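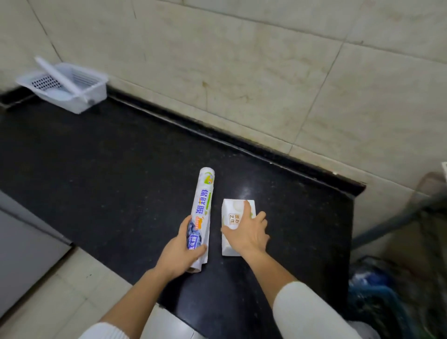
Wanted in Zadholm: people with steady hands and strong opinions about grippers

Zimesell is looking for participants for a round of side-by-side gripper trials starting in May, plus one part-time trial assistant to help us run them. If you have ever watched a robot try to pick up a box of cling film and thought "no, turn it the other way!", we would love to have you.

What we are comparing

Three grippers, two arms and two wrist cameras, all on the same household tasks. The grippers are a plain parallel-jaw model, a soft three-finger one, and the Panagiotou hand, our own design, now on its fourth set of fingertips. Each one gets the same items in the same starting spots. Before any gripper gets its turn, a person does the task with their own two hands while wearing a head camera, and that recording becomes the yardstick. So far we have 1,642 recordings by people and 3,902 attempts by grippers, and we can already tell that our yardstick leans far too heavily on how four or five staff members do things. We need more hands, and different ones - big, small, left-handed, stiff, quick, slow.

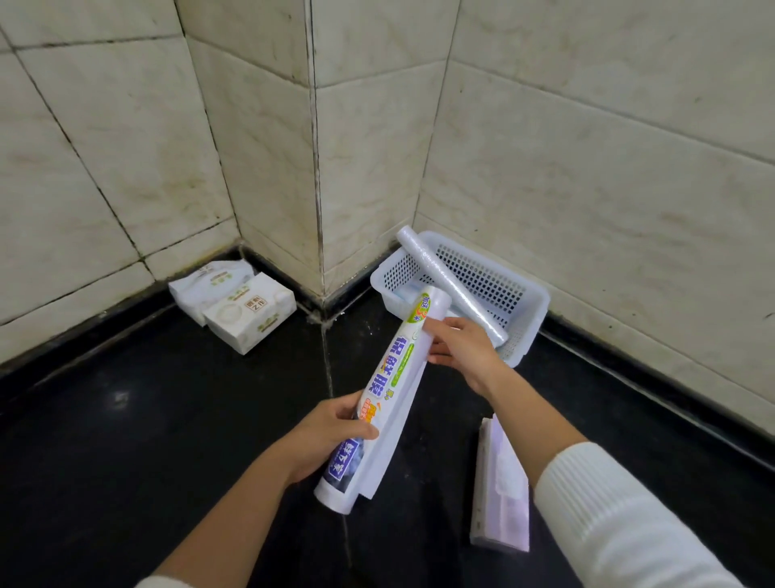

The items are the kind you buy at any grocery store. Long cartons are hard for the parallel jaws, which tend to hold them in the middle and let both ends swing. People nearly always bring in a second hand without thinking about it, and we want to know exactly when. Loose rolls of plastic wrap are worse, because the surface is shiny (the depth camera hates it) and a roll will happily wander off. Tissue packs are the ones we argue about most. A boxed pack and a soft pack can sit next to each other and need completely different amounts of squeeze, and the soft fingers are wonderful with one and clumsy with the other. Come and see for yourself, it's fascinating!

What you would do as a participant

You come in for one session of 76 minutes, including a short break. You put on a head camera and a pair of white knit sleeves, which we lend you. Then you work through a set of 40 small jobs: put these packages in the corner, move the basket, stand the box on its end, clear the counter. We read out each job and you do it however you like. There is no right way and no stopwatch on the wall.

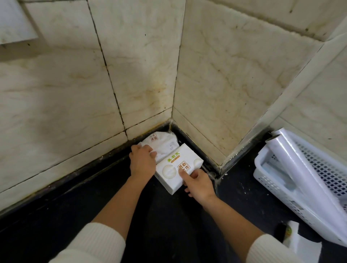

Some jobs are on a counter and some are down at floor level, so you should be comfortable bending or kneeling for a few minutes at a time. If that doesn't suit you, tell us when you write and we'll give you a counter-only set. Tight corners are where the grippers differ most from one another. An arm that does beautifully in the open can run out of elbow room as soon as there is a wall on two sides, and we want lots of human examples of reaching into places like that.

After the break you get to drive. You will run the same item through two of the grippers with a hand controller, then fill in a one-page sheet on which one felt better and why. Rude comments are welcome and have been very useful.

Who can take part

Anyone 18 or over with normal use of both hands, or of one hand if you usually manage things one-handed (we have a separate set of jobs for that and not nearly enough people doing it). No technical background needed. Please take off rings and watches beforehand. Glasses are fine with the head camera, though large frames take a bit of fiddling.

The recordings show your hands and forearms. Sound is off. You can ask us to delete yours at any point up to the end of the trials.

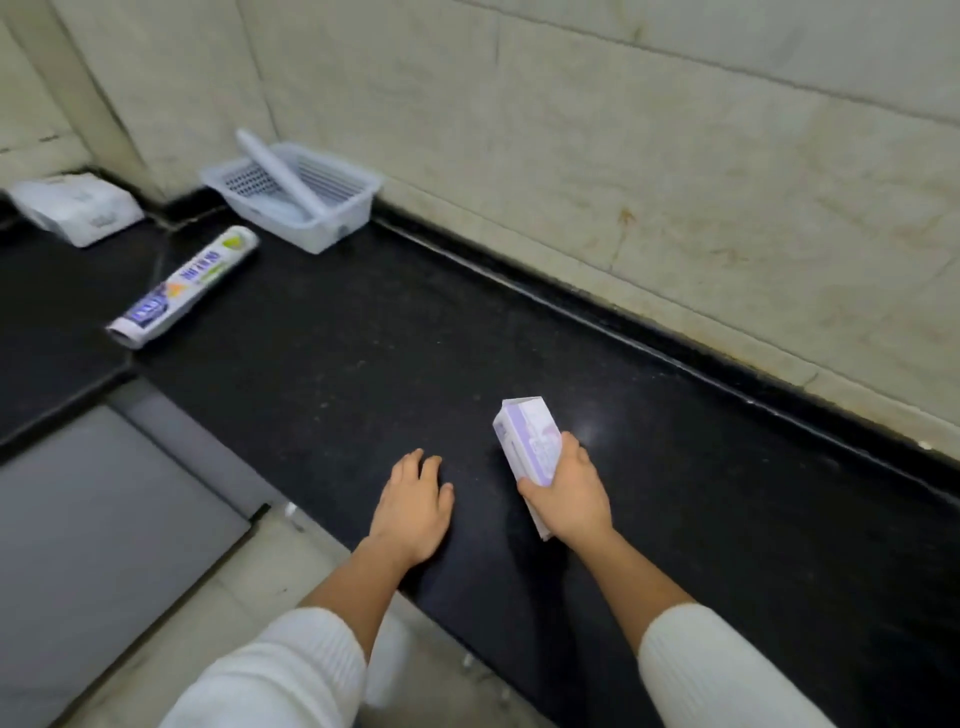 Mirngate Bulletin, Issue 76, page 3

The trial assistant

Two mornings a week for the length of the trials, paid by the hour. You would set the items out for each run, change grippers between blocks, check that the camera straps and the lens angle are right, and keep the run log. The log matters a lot. If the jaws were swapped after lunch and the log doesn't say so, we lose the whole afternoon.

You should be tidy, good with an Allen key, and relaxed with strangers. Some experience with robot arms would be nice, but we will happily train someone who has spent time in a stockroom, a kitchen or a bike shop. You'll also have a real say in which tasks we keep, drop or change.

How to get in touch

Write to the trials desk at Zimesell, Mirngate, Zadholm, or drop in any Monday before noon. Participants, tell us which hand you write with and whether you prefer mornings or evenings. For the assistant job, send half a page about yourself and one household object you think a gripper would struggle with. We will try it.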